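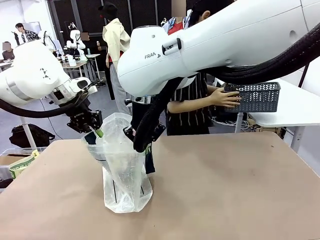

Bags and baskets, mostly

Quick one tonight because I've still got washing on the line and it's nearly dark.

I've been on a sorting kick since August. Not a proper declutter, I don't have the stamina, just the small stuff. The junk that lives in the second drawer and on top of the microwave and in that bowl by the front door. Tape, pens, torches, chargers for phones we no longer own. Every house has it. Ours had rather a lot of it.

Total so far: 227 things out of the house. I kept a tally on the back of a power bill, partly to shut my brother up. He said I'd get to thirty and lose interest.

The system, such as it is

Basket first, bag second. Everything from one spot gets tipped in a basket. Doesn't matter what it is. Then you stand at a table (stand! if I sit down I start reading old receipts) and go through it one thing at a time. Keepers stay in the basket. Anything leaving goes in a clear plastic bag.

Clear is the bit I'd argue for. I did the first two drawers with black garbage bags and then couldn't find the spare car key for a week. Guess where. Had to tip the lot out on the lawn, in my dressing gown, with next door's kids watching. Since then clear bags only. You can see the shape of a thing through the side even when it's all crinkly, and long thin stuff like pens and cables shows up straight away.

Downside, they won't stand up on their own. A clear bag on a table just sort of sighs and folds in half. Things that have worked for me:

– rolling the top down a couple of turns, like a sleeve
– putting something with a bit of weight in the bottom first
– a second person holding the rim open on both sides

The last one is miles better than the other two. With the mouth held wide you can drop things in without looking, and you don't get that thing where a pen catches the edge and drags the whole side down with it. My husband lasts 17 minutes as a bag holder, I've timed him. After that he starts taking things back out. "We could use this." We could not use it, Habibur. It's half a clothes peg.

On baskets

I've tried a few now. Cardboard boxes are free but they go soft. The wire one from the Kovivik range looks lovely on a shelf and is useless for small bits, everything pokes through and you get a nail file in the leg. Fabric tubs collapse, same problem as the bags.

What I keep coming back to is the plain grey plastic sort with the pattern of holes in the sides. Light, rinses under the tap, and dust falls out the bottom instead of turning to paste. You can carry one in one hand and rest it on the edge of a bench while you work. Some have a little flat spot on the front for a label, which I thought was fussy until I had three the same and put the batteries away in the wrong one twice.

Mine were $12 for the set at Calimlim, end of aisle, bottom shelf. They had a bigger size too but bigger is a trap, you just fill it.

Don't heap them. If you can't see the bottom of the basket you've done too much at once. A roll of tape, a couple of odds and ends, fine. Reach in, pick up, decide, next. I find if there's more than a handful I start stirring it round like soup and not deciding anything.

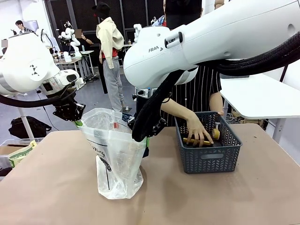 The tape question

Can we talk about tape. I found nine rolls. NINE. Yellow, brown, the sticky clear one that's gone cloudy, two of that green painter's stuff and a roll of electrical with maybe a metre left. I don't tape things! I couldn't tell you the last thing I taped.

Kept three. Tape standing on its end in a basket takes up no room and you can see what colour it is, whereas flat in a drawer it stacks up and the bottom one glues itself to the wood. So it stands now. The rest went to the lady who runs the craft afternoon at the library, she was thrilled, said they go through it like water.

Things I was wrong about

Sorting by room. Made no sense, becuase the same stuff is in every room. Scissors in the kitchen, scissors in the bathroom, scissors in the shed. I go by spot now (bowl, drawer, shelf) and only match things up at the end.

Doing it alone at night. Everything gets sentimental after nine. Morning is better, with the radio on, and a coffee that you forget about.

Buying storage first. I ordered a whole set of dividers from Astisent back before I'd emptied a single drawer, and 27 of the little trays are still in the packet. They'll be in a bag themselves soon enough.

Filling the bag to the top. You can't tie it, it splits, and then you're picking rubber bands off the driveway. Two thirds and stop. Leave enough at the neck for a decent knot.

What's left

The laundry shelf, which is all half bottles of things. The hall cupboard. The box from the Skomholm house that we moved with and have never once opened, it's been a bedside table for Habibur's lamp for so long that I think he's forgotten it's a box. He's going to want to keep whatever is in there, I can feel it.

Also the glovebox in the car, does that count? I reckon it counts. Last time I looked there was a fork in it.

If anybody has a good answer for what to do with dead pens let me know in the comments. I've got a jar full of them on the windowsill and I feel bad about landfill. The stationary shop in town used to take them but the collection tub's gone from the counter and I was too shy to ask.

Right – washing. It's starting to spit.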